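Review: Ramer small gripper kit, after 2 months in the Grondville shared workshop

I bought this kit in March for a sorting arm I build together with Manju Gautam. It has 19 parts, and the assembly took me one evening. The manual is short, but the drawings are correct.

For testing we use a children's puzzle board with fish, numbers and shapes, and one bowl for each kind. The labels on the bowls are in Chinese.
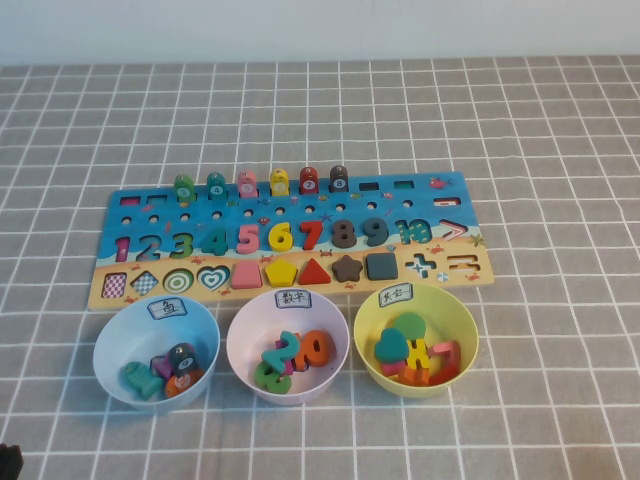 What I like
The fingers close evenly and the screws stay tight. Thick wooden numbers are easy for it.

What I like less
The fish pegs are harder. The rubber pads are too smooth for a rounded piece, so I glued on a rougher strip. The cable is also short for our table.

I give it 4 of 5. Manju would give 3, he had to solder the connector again.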